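Oil, lacquer or soap: finishing a pale table top

Ternwood has made table tops in pale hardwoods for long enough to have tried most of the finishes on sale, and the workshop now keeps three in regular use. The choice between them is made before the boards are glued, as it affects how far the surface is sanded and how the edges are shaped.

The difficulty with pale wood is colour. Oils based on linseed darken it straight away and go on yellowing for years, most quickly in rooms with little daylight. A table that left the workshop the colour of oatmeal can be close to honey after two winters. Water-based lacquer shifts the colour least. It also sits on the surface as a film, and a film that is scratched through has to be sanded back over the whole top if the repair is not to show.

Hard wax oil falls between the two. The workshop uses one from Juhász with a small amount of white pigment, which offsets the yellowing without looking like paint. It goes on in two thin coats with eight hours between them. Excess left on the surface for more than half an hour turns sticky and must be taken off with a pad and fresh oil. 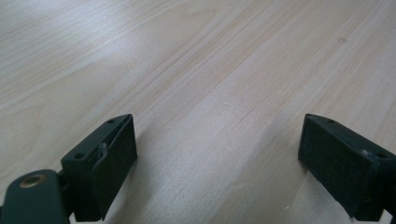
A reader in Raltari writes that none of this matched her experience with a kitchen table bought unfinished for 550 euros. She had been told to use lacquer, did so, and found white rings under every hot dish by June. She has since stripped it and changed to soap, and asks why shops so seldom mention it.

Soap is the oldest of the three and the cheapest. Plain flakes are dissolved in hot water, left to cool to a thin jelly and wiped on along the grain. After five applications, with drying and a light rub between each, the surface has a dull, chalky feel and resists water for long enough to wipe up a spill. It does not resist red wine, turmeric or iron. A wet tin left overnight will leave a grey-black mark, which is a reaction with the tannin in some woods and lies below the reach of any cloth. Dilute oxalic acid removes most such marks, and gloves are needed.

Shops probably avoid soap on account of the upkeep. A soaped dining table wants treating every month or so in its first year. The Orko table, sold ready-lacquered at 699 euros, comes with a care sheet of a single line, and that is easier to sell.

Preparation matters more than the product in all three cases. Sanding beyond 180 grit closes the surface enough to slow the uptake of oil, and the result wears unevenly. For soap the top should be wetted once, left to dry and sanded again, so that the raised fibres are cut off before the first coat. Both faces must be finished alike. A board sealed on top and left bare underneath takes up moisture from one side only and will cup, whatever the finish.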